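Notebook, September, started 8:40 a.m.

Furniture oil trial, Stanitz hard wax against the Finau blend. Supplier's sheet for the Finau claims a full cure in 10 hours and "no visible water marks." I've read that sentence on a lot of tins.

Test boards: 46 offcuts, all beech, sanded the same day by the same person (me, so at least the mistakes are consistent). Half got Stanitz, half got Finau, two thin coats each, wiped back. Left on the rack by the window overnight, which I already regret, as the upper shelf gets the sun and the lower one doesn't. Next time shuffle the boards before racking.

First water test, drop left under a glass for an hour. Pale rings on 17 of the boards. More of them Finau than Stanitz, but nearly all from the lower shelf, so I'm not prepared to blame the oil yet. Temperature down there could explain the lot.

Wrote this up at the big table in the meeting room. It has the kind of high gloss the Hondholm people keep asking us to match with oil. I don't believe oil will get there.

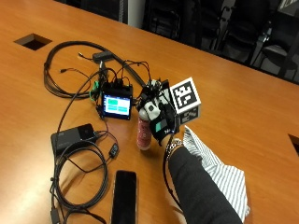 Meeting room table, glossy orange-brown finish.

Coffee test next. Matić sent over a chart that ranks the Finau first for stains, but it doesn't say how long the coffee sat or who did the ranking. Ours sat from 1:15 to 3:15 p.m. Wiped with a damp rag, no soap. Faint edge on both oils. I could talk myself into seeing a difference if I knew which board was which, so the labels go on the underside from now on.

Cost so far, oil and abrasives together: 1,141 on the job sheet. High for a trial that has mostly told us about our shelves.

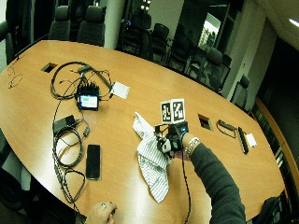
Mateja Bošković thinks I'm being too hard on the Finau. Her view is that a customer will never rack anything by a window, and that if both oils get a full week before the water goes on, the rings will go away. Maybe. A week is a long way from what the sheet says, though, and customers put cups down on the first evening.

To do: recoat the ringed boards, mix up the shelves, have Dima Qudah read the results without seeing the labels. No reply to Hondholm until then.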